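Penddale Library Opens Sorting Table for Young Visitors
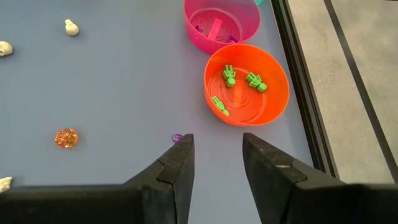
The Penddale Public Library has opened a sorting and counting table in its children's wing, giving families a place to practice early math skills during regular library hours. The table was set up in April and is available to any child visiting with a parent or other caregiver. No library card or registration is required.

Activities at the table use colored plastic bowls and small toy pieces. Children are invited to group the pieces by color, by shape or by any rule they choose, and to explain their choices to the adult with them. A bowl may hold a single kind of toy, such as a set of little green figures, or a mixture that a child is then asked to separate.

"Sorting is one of the first ways children put their ideas about the world in order," said Solange Guérin, head of children's services. "A child who decides that two things belong together has made a judgment and can be asked about it. We wanted a table where that conversation could take place without a worksheet."

The program was developed by the children's services department over the winter, following a survey of library users. The department received 434 responses. Hands-on activities for children not yet in school were the most frequent request, ahead of additional story times and longer evening hours. Respondents also asked for activities that could be joined at any point, as many families visit between errands or while an older child is at a lesson nearby.

The table stands near the picture book shelves, in the area formerly used for the magazine display. Magazines have been moved to the reading room on the same floor. Seating is provided for both children and adults, and the aisle beside the table has been widened to allow room for strollers and wheelchairs.

Printed prompt cards are available from the children's desk. Each card offers a short suggestion, such as finding every piece of one color or making two groups with the same number of toys. The cards are printed in English and Spanish and may be taken home. Families who would like to continue the activity can use buttons, dry pasta shapes or other household items suited to the age of the child.

In addition to open use, the library will offer guided sessions of 30 minutes each morning at 10:30 a.m. A member of the children's services staff will lead the group through several sorting tasks and read one picture book related to counting or color. Guided sessions are intended for children ages 2 to 6. Space is limited, and places may be reserved by telephone or at the children's desk. Families without a reservation will be admitted if room remains when the session begins.

The library reminds visitors that the toy pieces are small and are not suitable for children who still put objects in their mouths. Adults are asked to remain at the table with their children at all times. Bowls and pieces are cleaned each evening after closing. Any broken item should be handed to a member of the staff.

Branch libraries in Bemdale and Olton will receive their own sets later in the year. The Bemdale branch will place its table in the community room, where it will be available whenever the room is not booked for meetings. Plans for Olton are still being settled, as the branch is replacing the flooring in its children's area. Both branches will use the same prompt cards as the main library.

Teachers and child care providers may borrow a sorting kit for classroom use for a period of two weeks. Each kit contains bowls, toy pieces and a set of prompt cards. Requests should be made in person at the children's desk, and kits must be returned to the main library.

Comments on the new table may be left in the box at the children's desk or given to any member of the staff. The department will review them before the branch sets are prepared.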